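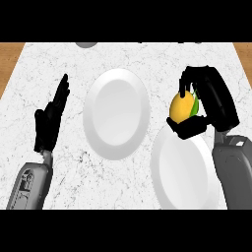

Wasance Historical Society, Paper and Records Section

Keeping Old Family Papers at Home: Working Notes

Revised 2018-01-11

These notes cover nineteenth-century letters, account books, deeds, receipts and court papers held in private houses. They do not cover photographs, parchment or newspaper clippings in bulk, which have separate sheets. The procedures are the ones used on the Grurance store ledgers, a group of some 3,000 leaves that came to the section after long storage in a farmhouse attic.

Handling

Wash and dry the hands before starting, and again when they pick up soot or leather dust. Cotton gloves are not recommended for paper. They catch on torn edges and reduce the feel of the sheet. Keep drinks, ink pens and adhesive notes away from the work surface. Use a soft graphite pencil for all notes.

Lift a single sheet by sliding a piece of card under it and moving both together. A folded letter that resists opening should be left folded. Dry paper cracks along the fold, and the crack usually runs through a line of writing.

Surface dirt

Test first on a blank margin. Use a soft, wide brush and work from the center of the sheet outward. If dirt remains, a vulcanized rubber sponge may be used with light, straight strokes in one direction. Cut the sponge into small blocks and discard each face when it turns black. Do not rub over pencil, chalk or any ink that looks powdery.

Bread crumbs appear in many older household manuals as a paper cleaner. They leave oil and starch in the sheet and attract insects. Liquid cleaners of any kind should stay out of the room.

Fasteners

Rusted straight pins are common in legal and business papers before the paper clip came into general use. Support the sheets flat, slip a strip of polyester film between the pin and the paper on both sides, and draw the pin out along the line it went in. If it does not move, stop. Sealing wax, wafers and ribbon ties are part of the document and remain where they are.

Replace the pin with a folded sheet of acid-free paper around the group. Record on the folder, in pencil, that the papers were found pinned and in what order.

Flattening

Most folded letters will relax if opened gently and left under light weight between clean blotters. Allow a week. A sheet of plate glass with a padded cloth over it makes an adequate weight for ordinary letter paper. An iron should not be used, even on a low setting with a cloth between. Papers with wax seals are not pressed.

Ledgers and bound volumes

Rest the volume on two foam wedges or rolled towels so that the covers do not open beyond the angle they reach without pressure. Store small volumes upright with firm support on both sides. Store large ones flat, no more than three to a stack, heaviest at the bottom.

Leather that leaves a reddish powder on the hands has red rot. Leather dressing will darken it and may make it sticky. Wrap the volume in acid-free paper or have a box made. Loose boards are held on with flat cotton tape, tied at the fore edge and never across the spine.

Enclosures and labels

Use folders described by the maker as acid-free and lignin-free. Put no more than 20 sheets in a folder, fewer if the paper is thick. A standard document box holds a good quantity of folders, but it should be neither packed tight nor left so slack that the contents curl. Fill any gap with a piece of folded board.

Write the label before the papers go in. The section uses this form:

Family or business name
Type of record
First and last year
Place, if known
Box and folder number

Where a document names enslaved people, apprentices or hired hands, list those names on a separate sheet and keep it with the folder. Copy the spelling exactly, including variants. In the Araya estate papers such a list was the only index to the labor accounts, and it has been used more than any other item in the box.

Where to put the boxes

An interior closet on a main floor is the usual choice. Attics, basements, garages and outside walls are unsuitable. Keep the lowest box at least 6 inches off the floor. Steady conditions matter more than a particular reading on the thermometer. Check for insects and mold in August and once more in winter.

Copies

Make one set of scans and work from that set afterward. The Umadell letters, slightly over 1,000 items, were scanned in folder order with the file number matching the box and folder. Scan the backs as well, including blank ones with dockets, prices or sums.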